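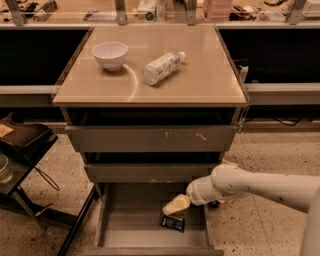
## Setting up drawers for a tidying arm

These notes are for anyone who has the Skemow arm on hire from Bollaser, or is thinking about it. I have had one on a monthly plan since February and use it mainly for putting small things away in a metal drawer cabinet. The booklet that comes with it covers bolting down and charging. It says very little about furniture, and furniture is where most of my time went.

**Open the drawer first.** The arm can pull a drawer, but it is slow at it and will sometimes tug at an angle and jam the runners. I open the drawer by hand, all the way, before I start a job. A half-open drawer is worse than a closed one, as the wrist needs room to tip downwards.

**Begin with the bottom drawer.** It gives the arm a clear drop from above with nothing overhanging. Leave the upper drawers shut while it works. If you want to fill all of them, go from the bottom up and close each one as you finish.

**Keep the drawer shallow.** Deep drawers can be packed out with a board cut to size. Mine needed no packing. The arm puts things down best on a flat, hard floor, so take out felt liners and loose paper. Non-slip matting is fine if it is taped at the corners.

**Sort by feel before you sort by name.** Soft items such as sponges, cloths and rolled socks go in easily, and the grip setting can stay on low. Slippery packets are harder. Lay them flat and leave a finger's width between them. Anything under 15 grams tends to shift when the fingers open, and I now put those in by hand.

**Watch the tabletop.** A shiny top throws back the ceiling lights. The Skemow copes with a bowl or a bottle standing about on a glossy surface, but I had misreads with clear plastic until I turned off the lamp nearest the cabinet. A matt cloth does the same job. Bottles are better lying down if the arm has to pass over them, with the cap screwed tight.

**Tie up your cables.** Leads hanging between a side table and the cabinet should be clipped back. Mine are not all done yet. 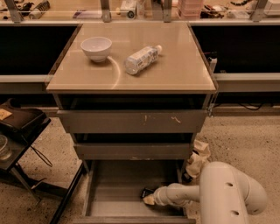

*Working in the bottom drawer, with the gripper down at the drawer floor.*

**Set the height properly.** In the Gistum app, go to Surfaces and teach the drawer floor as its own surface. Don't let it share a setting with the tabletop. Teach it again if you move the cabinet, even slightly. It takes four touches, one near each corner.

**Wipe the fingers.** A damp cloth after each session, then a dry one. Washing-up liquid leaves a film and the grip gets worse. Bollaser sells replacement finger pads, and the Kwok ones fit as well and are cheaper, though they are a little stiffer for the first few days.

### What it costs and whether it is worth it

The plan is £40 a month with a £400 deposit. Buying outright was quoted to me at £1,000 for a refurbished arm without the stand. Servicing is included on the plan, and when I reported a clicking elbow the replacement part came by post with clear instructions.

It is not quick. I can fill a drawer faster myself. The use I get from it is in leaving it to a dull job while I do something else in the same room. If your cupboards are mostly deep shelves with doors, I would wait. For metal drawers at knee height it does well enough that I have kept the plan going.

Scuffed drawer fronts can be touched up with enamel from any car shop. Rub down lightly first, and let it dry overnight before the arm goes back to work.

*Ratih Tarigan*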